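Caring for a silicone suture pad

1. Rinse the pad under cool running water and remove all leftover thread. Old knots trap grit and tear the surface when the pad is folded.
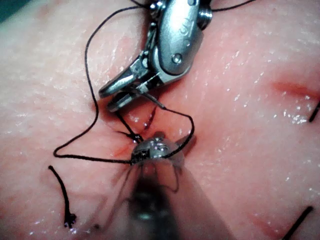 2. Wash with two drops of plain dish soap. Do not use alcohol or bleach. Pat dry with a lint-free cloth and leave flat overnight.

3. Dust both sides with cornstarch and tap off the excess. Cuts deeper than 6 mm should be closed with silicone adhesive before dusting.
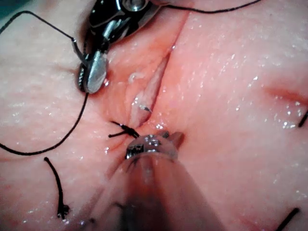

4. Store flat in a lidded box, out of sunlight. Do not stack pads face to face.

Replace the pad when new stitches pull through under light tension.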